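Zinton countertop sealer, one kitchen and one bathroom later

August 2020
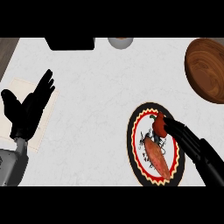

I bought the Zinton stone sealer in April, after a lemon half left a dull ring next to our sink. The ring is a separate problem, and I'll get to it. The sealer comes in a plain bottle with a screw cap and no sprayer, and I paid $49 for it at a tile shop. That is more than I had planned to spend. The shop also had one from Stekano at a lower price, but the label said to reapply every few months and I didn't want another chore.

Our counters are white marble and were put in by the previous owners. I have no idea what was used on them before. If you drip water on the stone and it leaves a dark spot after a few minutes, it needs sealing. Ours went dark almost right away near the stove and hardly at all by the window, so I assume whatever was on there had worn off unevenly.

The instructions are short. Clean the stone, let it dry overnight, wipe on a thin coat, wait, buff off what hasn't soaked in. They call for 2 coats. What they don't say clearly is how long to wait between them. The label says "until dry," and the leaflet in the box says one hour. I went with the hour and had no trouble.

Buffing is the hard part. I worked in sections as wide as I could reach, and on the first one I let the sealer sit too long. It left a sticky haze that took a lot of rubbing to get off. A little fresh sealer on a rag softened it, and then it came up with a dry towel. After that I did smaller sections and set a timer.

The smell is strong but not terrible. I had the windows open and it was gone by the next morning. Wear gloves. It made my fingertips feel tacky for the rest of the day when I took mine off to answer the phone.

Now for results. Water beads up across the whole counter, including by the stove. I left a spoonful of coffee on it for two hours and it wiped off without a mark. Olive oil, same thing. Red wine left a very faint shadow after a night, and that was gone a few days later. The color of the stone didn't change, and neither did the shine.

It does nothing for etching. Lemon, vinegar and tomato will still dull polished marble, sealed or not, and the old ring looks the same as before. The front of the bottle says "total protection," and I think that is misleading. For the ring I'll try a polishing powder – Cistotora makes one – and if that fails I'll call a stone person.

I had enough left for the bathroom vanity and there is still some in the bottom of the bottle. The cap drips when you pour, so keep a rag under it.

I'd give it four out of 5. I took one off for the price and the wording on the label. I would buy it again.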